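Cookie notice: we use cookies to remember your settings and to measure visits. Accept all | Manage choices

# Minhas: a job advert wording set

4 min read

Minhas is a set of job adverts with hand-written labels on their wording. It was put together by the hiring team at Cliltex to train and test a small text checker called Gendell, which flags sentences in an advert that are vague, padded or likely to put off suitable applicants. This file covers the contents, the labelling rules and the known faults of version 2.

Maintainer: Jocelyn Tagle
Last updated: 15 May 2021

## Contents

The set holds 389 adverts. All were written in English for posts based in the United Kingdom or Ireland. Company names, street addresses, phone numbers and email addresses have been replaced with fixed tokens such as ORG and PHONE. Job titles and pay figures are left as they were.

The files are laid out as follows:

- `adverts.csv` has one advert per row, with an ID, job title, sector, contract type and full text.
- `sentences.csv` has one sentence per row, with the advert ID, the position in the advert and the text.
- `labels.csv` has one label per row, with the sentence ID, label code and labeller code.
- `guide.md` is the labelling guide as the labellers had it, including crossings-out.

All files are UTF-8 with Unix line endings. Fields that contain commas are quoted. An empty pay field means the advert gave no pay; a zero means the post was unpaid.

## Where the adverts came from

Most of the text was supplied by Denanen, a staffing agency, from its closed vacancies. The rest came from Cliltex's own hiring records. Nothing was scraped from job boards. Adverts shorter than 300 characters were dropped, as most were holding pages with a link to a longer document.
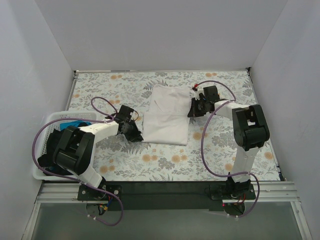 Can the set be used to rank or score applicants?

It should not be used for that. The set contains no CVs, no application forms and no record of who was hired, so a model trained on it learns how adverts are worded and has nothing to say about the people who reply to them.

## Labels

Each sentence carries one or more of these codes:

- `DUTY`: says what the person will do.
- `NEED`: states something the applicant must have.
- `WISH`: states something that would help but is not required.
- `OFFER`: pay, hours, leave, pension or other terms.
- `FILL`: says nothing specific to the post.
- `UNSURE`: the labeller could not decide.

`NEED` and `WISH` are the pair most often confused. Adverts frequently list a skill under "essential" and then soften it in the next line. The rule is to label the sentence as it stands and ignore the heading above it. This changed between versions, and labels from version 1 should not be mixed with the current ones.

A sentence about company culture is `FILL` unless it names something an applicant could check. "We are a friendly team" is `FILL`. "The office closes at three on Fridays in summer" is `OFFER`.

Every sentence was labelled by two people working apart. Where they differed, both labels were kept and the sentence was marked as disputed. No third vote was taken. Users who need a single label can drop the disputed rows or take the first labeller's answer, but should state which they did.

## Splits

Training, development and test splits are given in the `split` column of `adverts.csv`. Splitting was done by employer, so that house phrases do not appear on both sides. Anyone making new splits should keep to this. Early Gendell results were far too high for exactly this reason and were withdrawn in November.

## Known faults

Warehouse, care and office posts make up most of the set. There are very few adverts for teaching, law or medicine, and results on those should not be relied on.

The sentence splitter handles bullet points badly. Where a list had no full stops, several items may appear as a single sentence, often with mixed labels. These rows have not been repaired.

Some tokens hide more than they should. "Orange" was replaced with ORG in several adverts where it meant the colour of a safety vest.

Contract type was filled in by the agency and not checked against the text.

## Use and changes

The set may be used for research and for internal testing. It may not be resold or used to contact any employer. Requests to remove an advert should give the advert ID and go to the maintainer, who will delete the matching rows from all three CSV files at the next release.

Changes in version 2: new rule for `NEED` and `WISH`, `UNSURE` added, duplicate adverts removed, splits redone by employer.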